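The loan that came with the furniture

Eduard Štěpánek did not think of himself as a man in debt. He had a mortgage, a car that was paid off, and a kitchen that he and his wife had furnished on a store payment plan in 2019. The plan charged no interest for the first stretch. After that, it charged plenty.

"I signed for the furniture and I thought I signed for nothing else," he says. "The rate was on the second page."

By the time he read that page, he owed $900 more than the furniture had cost. The lender, a small finance company called Lerkier, had sent him letters. They went into a drawer with the warranty cards.

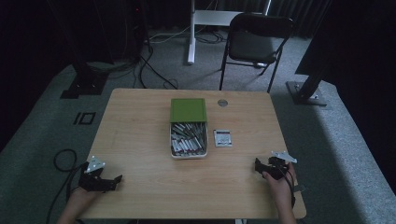
Store financing of this kind goes by several names, and the one that matters is deferred interest. A buyer who clears the full balance before the offer ends pays nothing extra. A buyer who is even a few dollars short can be charged interest on the whole purchase, going back to the first day.

Blagoje Mujić has spent nine years as a debt counselor in Hastance, where he sees clients in an office over the old Sokell bank branch. He says most of the people who come in about store plans made every payment on time.

"They paid the minimum, and the minimum was never going to get them there," he says. "You have to divide the price by the months yourself."

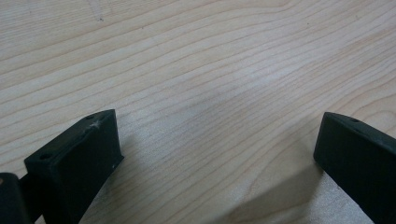
His advice is dull and he knows it. Write the end date on the calendar the day you sign. Set the automatic payment a little above what the division gives you. Aim to finish two months early, so that a late transfer or a returned item doesn't leave a balance behind. If the date has already passed, call the lender and ask for the interest to be reversed. Some will do it once.

Štěpánek called. Lerkier took off part of the charge, and he moved the rest to a credit union loan at a lower rate. It will be gone in April. His wife wants new chairs from Ghoneim, the store across the river, and they are saving for those in cash. 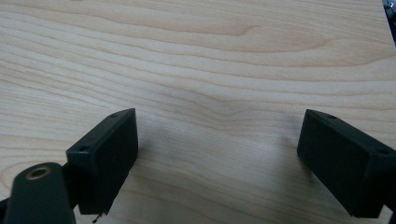

Fine, flowing grain on a pale wooden surface.

Mujić keeps a stack of blank payment calendars by his door. He says people take one on the way out and he has no idea how many get filled in.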